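Tool corner, sorting the blocks and bits

Updated 6/1/26

Quick gallery, no time to do it properly. Liya Kumsa likes the Stesden corner now the wallpaper is up. Chocolate brown with big five-petaled flowers and green leaves. I picked it, Valdir Vieira hated it for 2 weeks, now he wants it in his hall.

Wire baskets on all three walls, black one at the back for tape and little bits.
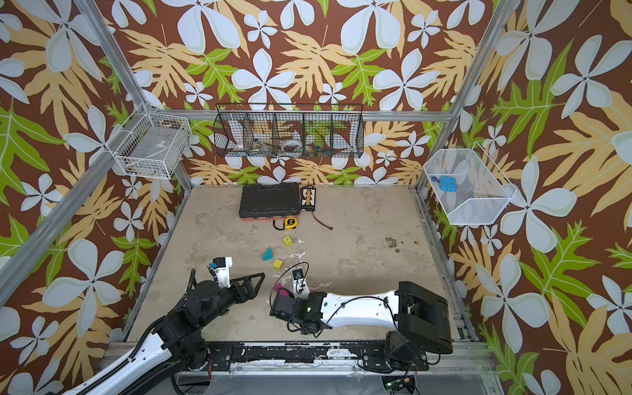
Baskets went up in September. Best thing we did. Before that everything lived in one drawer and you had to tip it out to find the tape. Side ones are white becuase the shop had run out of black.

Yellow tape measure, black face, 3m. Lives by the tool case with the orange edge. Strap always gets in the way.
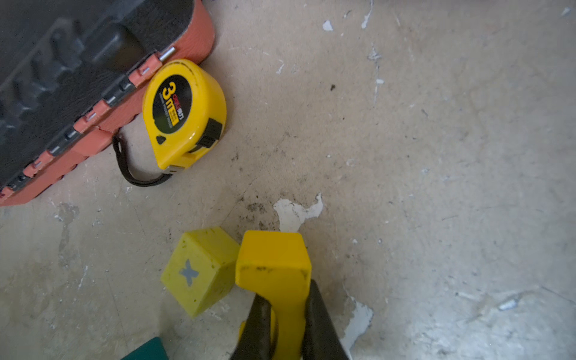 Must give that floor a scrub. White patches, specks, grime, the lot. The yellow foam cube with the X on could do with a wash too, bit spotty.

Toy blocks: yellow cubes, a yellow arch and a red one, teal triangle, a magenta one lying at an angle. All middle of the floor. 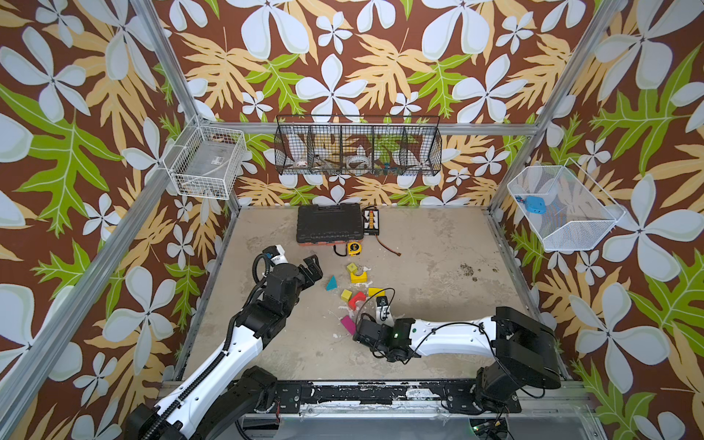

Valdir wants a proper box for the blocks, I say any old tub. Still argueing. Liya has offered a biscuit tin, 300 grams of shortbread to get through first.

Down to three blocks out on the floor in the last one. Tool case at the back, tape measure in front of it, thin wire trailing off to the right.

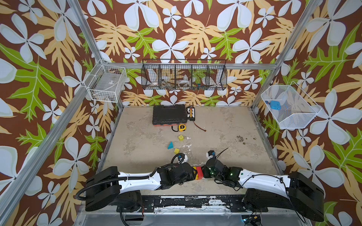 Wire wants a clip on it, will get some next time I'm in Brito. More pics when the floor's done.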